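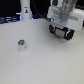

The gripper at the Uvley sample bench, fingers open, with a green-capped container standing on the table.

Container handling at Uvley moved to the Fokulum arm in February. The arm picks capped containers from the bench one at a time and places them in the outgoing tray. Labeling and final inspection are still done by hand on the Lurkex line.

Throughout the first full week the cell ran on the day shift only and handled 436 containers. The target for the spring is 2,000 a week, with the night shift added once the tray changer is installed. Manual handling averaged roughly 1,000 a week across both shifts.

For bench staff the main change is in the rotation. The handling station is no longer a full-shift post. Its hours have gone to inspection and to cell supervision, a new duty that covers loading, clearing stops and signing the run log. Pay grades are unchanged. Operators who had wrist restrictions on file may now take any post in the rotation.

Most stops so far have come from containers placed too close together. Leave a full finger width on each side. After 3 stops in one hour, put the cell in hold and call maintenance — do not restart it from the panel.

Supervision training runs on Thursday at the Tôn building. Sign-up sheets are at the shift desk. Staff who have completed the old bench course can skip the first module.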